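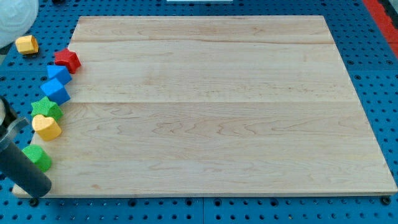

Why do my edges disappear when I zoom out in a shaded view?
The edge overlay is drawn slightly in front of the surfaces, and at long distances the gap becomes too small for the graphics card to tell them apart. Raise the Edge Offset value in the view's display mode, as set out in section 4.2.

4. Setting up display modes

Momik keeps its display settings per view. A change made in the Perspective view does not carry over to Top, Front or Right unless you save it as a named mode and apply that mode to the others. Files made before the Skikton release stored these settings in the model itself. When you open one of them, Momik asks whether to keep the stored settings or use your own. Choose your own unless you have to match somebody else's screen.

4.1 Creating a mode

1. Open Tools > Display Modes.
2. Select Shaded in the list and click Copy. The supplied modes are locked and cannot be edited.
3. Type a name. Names may contain spaces but not slashes.
4. Set the background. Plain grey is quickest to redraw; Gradient is slower on older cards.
5. Tick the items you want drawn: surfaces, edges, isocurves, points, grid.
6. Click Save, then Close.

The new mode appears at the bottom of the menu in every view title. Right-click the title to reach it.

Note: The Copy button stays grey while a render is running. Stop the render or wait for it to finish.

4.2 Edge Offset

1. Open the mode you made in 4.1.
2. Go to the Edges tab.
3. Change Edge Offset from its default of 2 to a higher number. Move up one step at a time and click Apply after each.
4. Zoom out until the whole model fits in the view and check that the edges hold.
5. Zoom in on a place where two surfaces meet. If edges from the far side start to show through, the value is too high.

Parallel views usually need a higher value than Perspective. If you work in both, make two modes. Noura Zein's sample file, Vustbridge, has a pair already set up and can be found under Help > Sample Models. It is a footbridge with a lot of thin railings, so it shows the problem clearly.

Caution: Edge Offset is measured in screen depth, so changing the near and far clipping distances will change how it behaves. Set clipping first.

4.3 Clipping distances

1. Click in the view you want to change.
2. Open View > Clipping.
3. Turn off Automatic.
4. Enter the near distance, then the far distance, in model units.
5. Press Enter. The view redraws straight away.

For a building in metres, a far distance of 2000 is plenty. If part of the model vanishes as you orbit, the near distance is too large. If surfaces flicker against each other, it is too small.

Stray objects a long way from the origin will upset the automatic setting. Run Select > Outliers before turning Automatic back on, and delete or move whatever it picks up.

4.4 Line weights on screen

Line weights are shown only when Print Preview Weights is ticked on the Edges tab. Weights under one pixel are drawn at one pixel, so very fine lines will all look the same until you plot.

Selected objects ignore the weight and are drawn in the highlight colour. To change this, see section 7.

4.5 Sharing modes

1. In Tools > Display Modes, select the mode.
2. Click Export and choose a folder. The file has the ending .mdm.
3. On the other computer, open the same window and click Import.
4. Restart Momik.

Importing a mode with the same name as one you already have replaces yours without a warning. Rename your own first if you want to keep it.

Modes exported from Zapata, the plug-in for terrain work, can be imported in the same way, but contour colours are lost and have to be set again by hand.

4.6 Known problems

With driver version 86 on some laptops, isocurves are missing in the Right view after the computer wakes from sleep. Maximise the view and restore it to bring them back.

Modes with names longer than 19 characters are cut short in the view title. The full name still shows in the list.

The grid may be drawn over surfaces when Transparent Background is on. This was reported by Piroska Borbély and is due to be fixed in the November update. Until then, turn the grid off before taking a screen capture.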